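Test Kitchen Notebook, Prepared Foods
Gusteo, Irgate site
Tuesday, entry opened 8:15 a.m.
Entered by: D. Stojanovska
Read by: T. Mahmoud

Subject: Change of stock base in the chilled soup line, second bench round

The purpose of this round was to compare the current chicken stock base with the replacement offered by Mamside. The current base contains palm oil and will be withdrawn from all own-label soups once remaining stock is used. The replacement is made with sunflower oil and has a lower salt content. Purchasing has asked for a recommendation before the September range review.

Three soups were prepared: chicken and sweetcorn, leek and potato, and winter vegetable. Each was made twice, once with each base, in 2000 g batches. All other ingredients came from the same deliveries. Dose was held at the level printed on the current recipe card, with no correction made for the difference in salt. Mr. Mahmoud had asked for a correction to be made at this stage. I preferred to see the uncorrected result first and have recorded his objection here at his request.
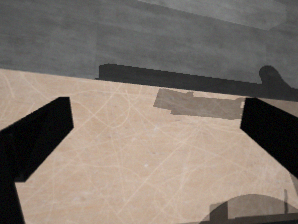 The Mamside base arrives as a paste in place of a powder. It must be let down in warm water before it goes into the kettle. At 40 °C it took longer than expected to disperse and left a film on the whisk. At 60 °C it dispersed without trouble. The method sheet should state the higher figure. The supplier's own sheet says only "warm water" and we should ask them to be more exact.

Chicken and sweetcorn. The current base gave the color our customers know, a fairly strong yellow. The replacement was paler. Flavor was cleaner, with less of the dried onion note, and two tasters preferred it outright. Salt was noticeably low. Body was equal after chilling overnight and reheating.

Leek and potato. No meaningful difference in appearance. The replacement allowed the leek to come forward. One taster described the soup as flat and I agree with that comment. A small addition of white pepper was tried in a side sample and improved it, but pepper would change the ingredient declaration and so would need to be agreed with Labeling.

Winter vegetable. The weakest of the three. This soup should not carry a chicken base in any case, and the recipe card has been wrong since the last revision. The card calls for the vegetable base and the kitchen copy calls for chicken. The product on sale is made to the card, and I have confirmed this with Production by telephone. The kitchen copy has been struck through and initialed. The winter vegetable results are therefore void and are kept only for completeness.
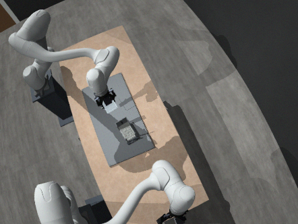 Note added 11:40 a.m. Both vegetable base samples have been requested from Mamside, in the same paste form. Delivery is expected before the next round. If they do not come in time, winter vegetable will be dropped from the September submission and taken separately.

Salt. The side samples of chicken and sweetcorn were corrected in small steps until the panel could no longer separate them from the current product. I do not propose to go all the way to a match. The company has stated that salt will come down across chilled soups, and a change of base is a sensible moment to take part of that reduction. Mr. Mahmoud takes the view that two changes made together will make any complaints impossible to trace. His point is fair. We have agreed to put both options to the review with the tasting sheets attached.

Color. Turmeric was discussed and set aside. The paler soup looks acceptable in a bowl but weak through the clear lid of the present pot. Packaging should be asked whether the new sleeve, which covers more of the lid, will be in use by the time the recipe changes. I have written to Ms. Chan's office on this and await a reply.

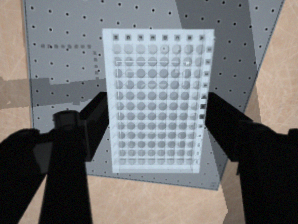 Allergens. The current base declares celery. The replacement declares celery and also carries a "may contain" statement for mustard. That statement does not appear on our present labels. Thaddeus has asked Mamside whether the line can be segregated. Until there is a written answer, no sample of the replacement is to leave the kitchen for staff tasting in the canteen. The open tub is on the lower shelf of the walk-in, lidded and marked, and should be kept away from the powder bases.

Shelf life. Retained pots from both chicken and sweetcorn batches, 200 g each, are in the chiller for testing at the usual intervals. Leek and potato pots were filled as well, but the lids on one tray had not sealed and that tray has been discarded. The sealing head was cleaned and the remaining trays were sound. Engineering has been told.

Cost. Purchasing holds the figures and they are not repeated in this book. The paste is used at the same weight as the powder, which was not clear from the first quotation.

Actions
D.S. to correct the method sheet for water temperature and circulate.
D.S. to reissue the winter vegetable kitchen copy against the card.
T.M. to obtain the mustard statement in writing.
T.M. to book the panel for the third round, morning session, with plain crackers this time.
Both to sign the tasting sheets before they are filed.

Entry closed 4:30 p.m. D.S.

Read. I maintain my comment on salt. The sheet for leek and potato, taster four, is missing its second page. T.M.

Page found in the scale drawer and attached. D.S.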